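4.2 The bin as a piece of furniture

Most of the literature on household and workshop sorting treats the container as a given. Things go in, things come out, and the bin is credited with roughly the personality of a doorstop. We held the same view until February, when the participants' diaries came back and 26 of the 55 turned out to be largely complaints about the bin.

The complaints fell into two families. The first was to do with height. An open-topped bin set on a table puts its rim a good deal higher than the same bin on the floor, and shorter participants found themselves sorting by feel. The second was to do with slope. A bin with sloping sides is sold on the promise that small items will slide to the middle, where a hand can get at them. In our diaries small items slid to the middle, met the other small items, and stayed there as a heap that had to be taken apart from the top. The Plornuma catalogue calls this "self-gathering". Several participants had other names for it, which we have coded under Frustration (mild).

We had chosen metal over plastic for the usual reasons: it keeps its shape, it wipes down, and it looks serious in a grant report. It also keeps a record. Figure 3 gives the general form, an open metal bin with sloping sides on a pale wooden tabletop, and the state of the floor is worth a look. 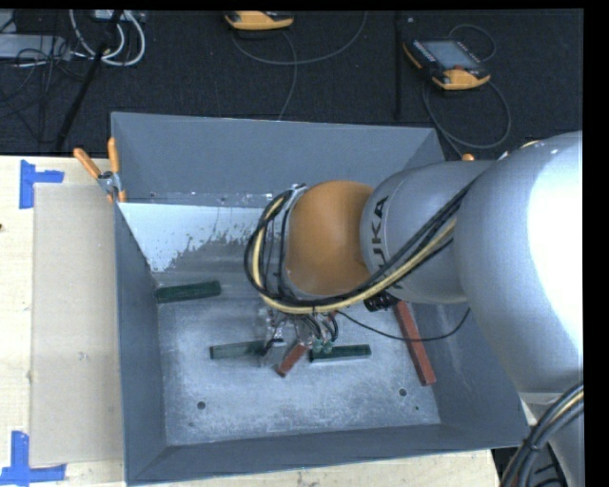 Figure 3. Open-topped grey metal bin on a wooden tabletop. Note the whitish scratches and wear marks on the bin floor.

Scratches don't matter, according to Vosus, who read a draft of this section and wrote that a scuffed floor is simply what a bin looks like once it has a job, and that we'd do better to worry about the noise. The point about noise is fair. Of the 1361 diary entries, a surprising share mention it, generally in the same sentence as a sleeping relative. We remain less relaxed about the scratches. A marked floor makes a poor background for anything thin and pale, and participants looking for pins, washers or bits of wire reported reaching for things that were only scratches. One did this four evenings running with what we assume was the same scratch.

Two remedies were tried. A felt liner quietened the bin and hid the marks, and was popular until it began to hold on to the pins. A rubber mat did better. It had to be trimmed at the corners to sit flat against the slope, a task the protocol describes as "minor" and the diaries describe at some length. After trimming, complaints about noise all but stopped and complaints about the smell of rubber began.

We didn't find that participants sorted faster with a liner of either kind. They did leave the bin out on the table between sessions, where before they had put it away, and we take this as a form of approval. Whether it was approval of the mat or reluctance to lift the thing back down is a question the diary form, which had no box for it, can't settle. The revised form has a box. Section 4.3 turns to lids, on which feelings ran higher.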